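Lane from Orkcombe to the main road, no centre line, what speed do you do?

verge_cutter
Joined the forum to ask this. I have moved to a job that means driving the long straight out of Orkcombe twice a day. It has white lines along the edges but nothing down the middle. I keep to 45 mph and I regularly get someone sitting on my bumper. The limit is 60 as far as I can tell. Am I being too slow?

Parsnip Ted
45 is fine. The limit is a limit. If they want to go past they have a long straight to do it on.

halfshaft
Depends on the time of day. With a clear view to the far end and nothing coming, 45 is slow for that road and you will collect a queue. I do 55 in the dry and drop to 40 where the trees are. Farm traffic comes out of the gateways and you don't get much warning.

verge_cutter
The trees are what bother me. In the morning the sun is on the road and it goes nearly white, then you drive into the shade and for a second or two you can't see the surface at all. There is a pothole in one of those shady bits and I found it in my first week. New tyre, 112 pounds.

Parsnip Ted
Did you report it? The council has a form on its website. They filled one by my gate after I sent mine in, though it took until December.

verge_cutter
Reported it, got a reference number, heard nothing since.

Mrs Bulrush
I have walked and cycled that lane for years and I would ask all of you to slow down by the trees. A cyclist in a dark coat in that shade is very hard to see from a car that has just come out of full sun. I wear a yellow top and have lights on even in summer, and I still get passed too close.

halfshaft
Fair point about the lights. I wish everybody did it.

The real trouble is that people treat an open road as an empty one. You can see a long way ahead so you stop looking at the sides. With thick growth along one side, anything could step out of it. I had a deer come through there at dusk and I was only doing 40.

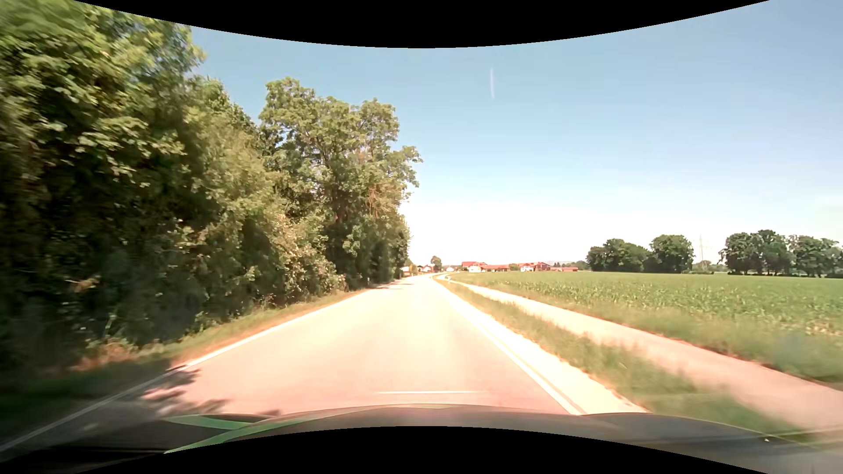

I braked in a straight line and didn't swerve. It went across and into the field and I missed it by a car's length. If I had been doing 60 I would have hit it. So I don't agree with anyone who says the straight is the safe part of the drive.

Katix
Don't agree that the trees are the problem. Cut them back and people will go faster. It happened on the hill road when they took the hedge out. A bit of shade and a narrow feel keeps the speed down. Same with the missing centre line. When there is one, drivers keep to their side of it and put their foot down. Without one they think about where they are.

Parsnip Ted
They might think about it in daylight. At night in the rain I would rather have a line. My eyes are not what they were and oncoming headlights are much brighter than they used to be.

Katix
Use the edge line. Look at the left one when something is coming towards you. That is what I was taught and it works.

Parsnip Ted
It works where the leaves haven't covered it.

Mrs Bulrush
Leaves are a nuisance on a bike as well. They stay slippery in the shade long after the rest of the road has dried out. I keep well out from the edge there, and then get hooted at for being in the middle of the lane.

halfshaft
You are right to stay out. Anybody hooting can wait.

verge_cutter
Thanks all. I will stick with 45, a bit less by the trees, and let people past when I can. Is it all right to pull over to the side to let them by, or is that asking for trouble?

Katix
I wouldn't. Grass verges hide ditches and you can't tell how soft the ground is. Hold a steady speed and leave them room to overtake. If there is a proper queue behind you, use a gateway, but signal early.

Parsnip Ted
I have pulled over plenty of times and never had a problem. Just don't do it after a week of rain.

Mrs Bulrush
And check your mirror for bikes first, please.

verge_cutter
Will do. Clean windscreen as well. Mine was filthy on the inside and with the low sun it was half the trouble. Wiped it last night and it was a lot better this morning.

halfshaft
Good. Chase them on that pothole. Quote the reference number and send the tyre receipt with it.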